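prestden-wrist README

Wrist pose from marker bands, plus the bits of perception that hang off it. Part of the Jutley stack. If you want the planner go to jutley-plan, none of it lives here any more.

Last edit 2024-04-03, A. Tyagi. Anju Bhatt owns the calibration code, ask her before touching anything in calib/.

What it does

Takes head camera video, finds the square markers on both wrist bands, fits one rigid body per wrist, writes out a pose per wrist per video frame. Handheld device markers are solved separately and then joined by timestamp. Output is one file per clip, plain CSV, metres and quaternions (w first, yes w first, the old reader had it last and we lost a day to that).

No finger tracking. No object pose either, only a 2D mask for whatever is held, and that comes from Parkeo, pinned in requirements.

Install

Python 3.10. Make a clean environment, run the setup script, then run the self test. Self test should finish inside 3 minutes on a laptop. If it hangs at "loading bands" your config path is wrong.

Data

1497 clips, 45 of them held out for test. Split is by operator, not random, please dont reshuffle it. Clip names carry the task code, then operator code, then take.

Tasks so far: bag handling, box packing, paper sorting. Bag clips are task code BG and they are the ones we use to tune the held-object mask, see-through plastic being what breaks it most. Typical view below, frosted zip-top bag in both hands over the white table, open steel box to the right and a flat metal sheet nearer the right wrist. Mask should follow the outline of the bag and not the dark bundle inside. The old model picked the bundle nearly every time. 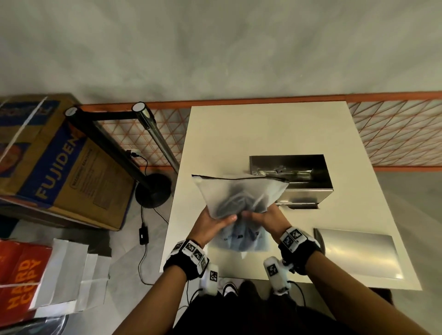
Running it

1. Put clips in data/in. Subfolders are fine.
2. Run the solve command with a band config. Default is bands_v2. Left and right have seperate marker IDs, do not copy one over the other.
3. Check the residual column. Over 42 clips in the January batch had residuals way past the limit on the right wrist, all from the same bad config. Fixed in v2, but old outputs may still be lying about on the Sisodia drive.
4. Run the export step. Skips clips with no left band found, prints the names.

Known problems

Shiny metal. Reflections of a marker can be picked up as a second marker. There is a filter (same ID twice, keep the one nearer the last pose) but it fails on the first frame of a clip.

Pose flips when only one marker on a band is in view. Flip check is on by default, slow, leave it on.

Mask leaks on to the table top when the bag is pale and the table is pale. Parkeo 0.9 is better than 0.8 here but still not good. Anju has a branch using edges as well as colour, not merged.

Timestamps from the right handheld drift on long takes. Resync flag exists, not tested much.

To do

Merge edge branch
Write the quaternion order into the CSV header
Drop bands_v1 completley
Docs for the residual limits, at the moment they are just numbers in a file

Licence

Internal for now. Ask Abhishek if you need to send clips outside the group.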